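Notes for Session 6: Our Visit to the Suturing Laboratory at Drorell
Course: Robots in the Operating Room
Prepared by Emília Bartoš

Please read these notes before we meet again in October. They cover the demonstration and the short talk after it. If you missed the visit, read also chapter 7 of the reader.

Dörte Rieger prepared the station and explained each step. Wilmer Urrego sat at the console, and we stood behind him in two groups. The exercise was closing cuts in tissue with single stitches.
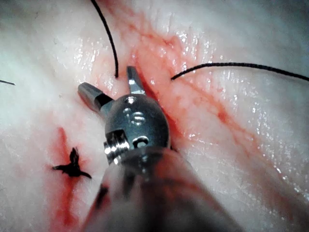
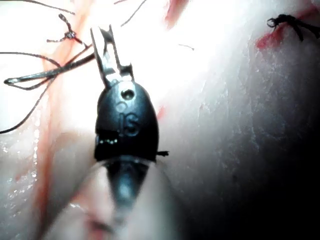
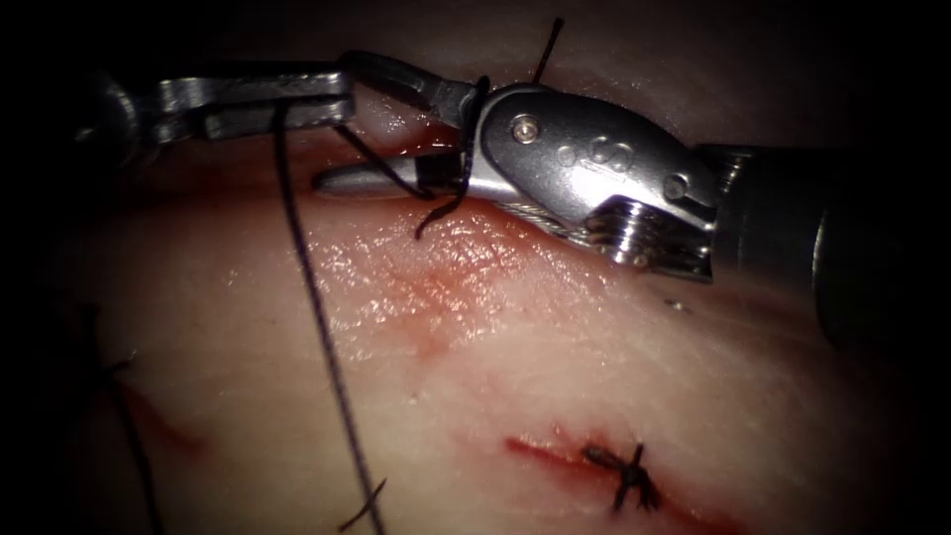 Black thread and tied knots, from two close views and one wider view of both instruments.

1. What the operator controls

The operator does not move the arms directly. He moves two handles at the console, and the software makes the movement smaller before it reaches the instruments. Wilmer works with a scale of three to one. He told us that beginners always ask for a faster setting, and he always says no in the first week.

The wrist is the part to remember. A straight laparoscopic tool turns and opens, but it cannot bend near the tip. With a wrist, the jaws can follow the curve of the needle, also when the shaft comes from a bad angle.

2. The instrument tie

Dörte divided the knot into these steps:

Pull the thread through until a short tail is left.
Hold the long end with one instrument.
Wrap the long end over the jaw of the other instrument.
Take the short tail through the loop and pull flat.
Repeat in the opposite direction, then cut.

Most mistakes happen at the wrap. If the jaw is opened too early the loop slides off, and if the tail is too short there is nothing to take. Several of you asked why the operator does not feel when the thread is too tight. On this system there is no force feedback, so he must judge it with his eyes — the thread becomes straight and the tissue begins to fold.

3. From the discussion

Helmut Fröhlich spoke about the part that may become automatic. His group wants to start with the wrap, which has a clear beginning and a clear end. They plan to collect 1000 knots from different operators, good ones and bad ones. Sieglinde Strobel did not fully agree. In her opinion placing the needle is more useful to automate, because it decides how the edges of the wound meet. We had only 40 minutes, so this question stayed open.

4. To prepare

Write one page: which step of the tie would you give to the machine first, and what must it be able to see? Use the words from section 2. Drawings by hand are welcome.

Send it to me before noon on the day of our session.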